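Footwear Return Inspection: Checklist and Comments
Unbridge Returns Room, Bench 2
Date of inspection: Dec 20, 2023
Applies to: white leather sneakers, adult sizes
Batch: 424
Form revision: June

Inspectors shall complete every line. Enter Pass, Fail or Refer. A comment is required for Fail and Refer and is optional for Pass.

Section A. Work area

A1. Bench surface wiped down and dry before the first item. Pass.
A2. Bench lamp working, no flicker. Pass.
A3. Walkway behind the bench clear of cartons. Fail. Mösli cartons were stacked past the floor line. Moved before work began. The receiving desk has been told.
A4. Cleaning products labeled and capped. Pass.
A5. Gloves available in all sizes. Refer. Small size running low.

Section B. Upper

B1. Leather free of cuts and open cracks. Pass. Light creasing is acceptable under the Skoma grading guide and is not to be recorded as damage.
B2. Perforated areas free of polish or dirt in the holes. Pass.
B3. Panel seams closed, no lifted thread. Pass. Inspectors are reminded to follow the curved seams by hand for their full length and to check any puckered strip for pulled stitches.
B4. Eyelet panel firmly attached, holes not torn. Pass.
B5. Color even on both shoes of the pair. Refer. To be compared again in daylight.

Section C. Collar and lining

C1. Collar padding even, no flat spots. Pass.
C2. Lining free of holes at the heel. Pass.
C3. Lining free of odor. Pass.

Section D. Sole

D1. No gap between sole and upper. Pass. Press along the line of stitching with the thumb.
D2. Notched rim of the outsole complete. Pass.
D3. No stones or glass in the tread. Pass.

Reference views, white sneaker: sole edge first, then collar and eyelet panel. 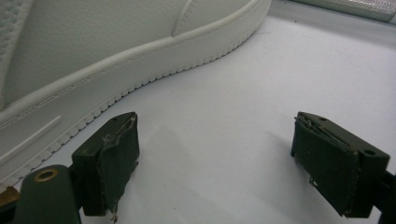
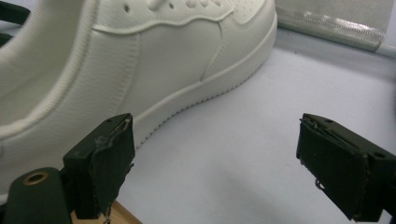 Section E. Packing and release

E1. Tissue paper replaced. Pass.
E2. Laces tucked inside, not tied. Pass.
E3. Carton label matches the size on the tongue. Fail. Carton 460 carried the label of another pair. Relabeled and checked a second time.
E4. Batch sheet signed and placed in the Bonovura tray. Pass.

Follow-up

Item A3 is to be checked at the start of the next shift. Item A5 is passed to supplies. Item B5 stays open, and the pair is to be held on the lower shelf until a result is entered on this form.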